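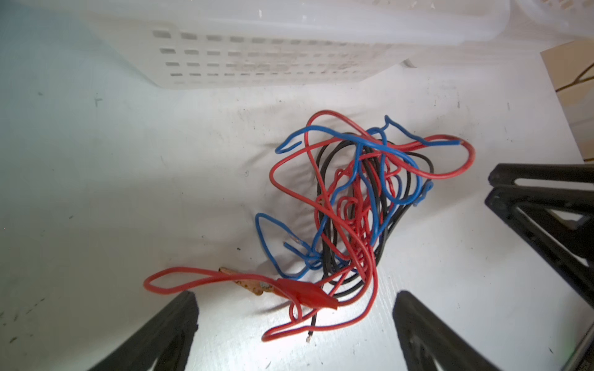
Fig. 1. Red, blue and black leads before sorting.

Projects > Tolano Lab Bench > Lead Sorting

Sep 21, 2020, by Ha-rang Ki

Last updated: September, second draft

Our group inherited 97 leads from the Witotmont storeroom, in the state you would expect. I untangled by color, red first, as red had the biggest loops and the least dignity. Clips with brownish jaws went in a separate pile for cleaning. Han wanted to cut the worst knots. We voted, two to two, so the knots stayed. Bare ends still need trimming before the Bititz kits go out.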